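Moving the bookkeeping to a four-day fortnight

11 May 2025

I have been meaning to write down how the first few months of working for myself have gone, mostly so I stop giving a different answer every time someone asks.

I left Truston in January. I had done their accounts payable for years and there was no falling out. They were moving the finance team to another city and I didn't want to go. Corey Tipoki, who had left before me, was already doing books for small businesses and had more than he could manage. He passed me two clients, Clelo and Mudgway, and I found Kesia on my own through a notice at the library.

What I earn

Less than before. I invoiced $3,278 in my best month and I won't say what the worst one was. I put a third of every payment into a separate savings account for tax and I don't touch it. I started with a buffer of $1,000 in the business account, thinking that was plenty, and the insurance and the software subscription ate $631 of it in the first fortnight. If you are planning to do this, have more than I did.

Where I work

I tried the kitchen table first. It was fine until school went back and then the dog next door was on his own all day and told everybody. Now I rent a desk four days a fortnight in a shared office and do the rest at home. It has timber floors, so you hear every chair, but the light is good and the kettle is quick. I bring my own mug. Parking is free after the second roundabout if you don't mind the walk. 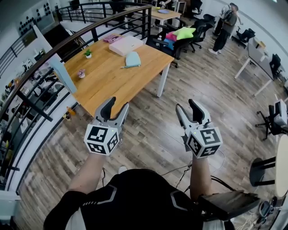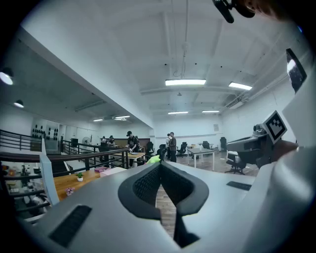
What I got wrong

I quoted Mudgway a fixed price without looking at their records. They had eleven months of fuel receipts in a biscuit tin, most of them faded. I should have asked to see everything first, and I do now. I lost a week to that tin.

I also answered emails at night, which taught clients that I answer emails at night. I have put my hours in my signature and so far only one person has ignored them.

The third mistake was not invoicing promptly. I chased other people's overdue accounts all day and sent my own out whenever I remembered. Vasylyna Prokopenko, who was my supervisor at Truston, laughed at me over the phone and then made me set up a recurring reminder while she waited.

What I like

Seeing a whole business instead of one column of it. At Truston I paid invoices for things I never laid eyes on. With Kesia I know what the flour costs and why it went up – and when the oven was replaced I was the one who worked out how to spread the payments.

I like finishing early if the work is done. I have been swimming again in the mornings, and I've painted the laundry.

What's next

I want one more client, with tidy records if possible. I need to sort out my super, which I have been avoiding. The desk agreement comes up for renewal soon and I will probably keep it on through winter, as the house is cold and the office is not.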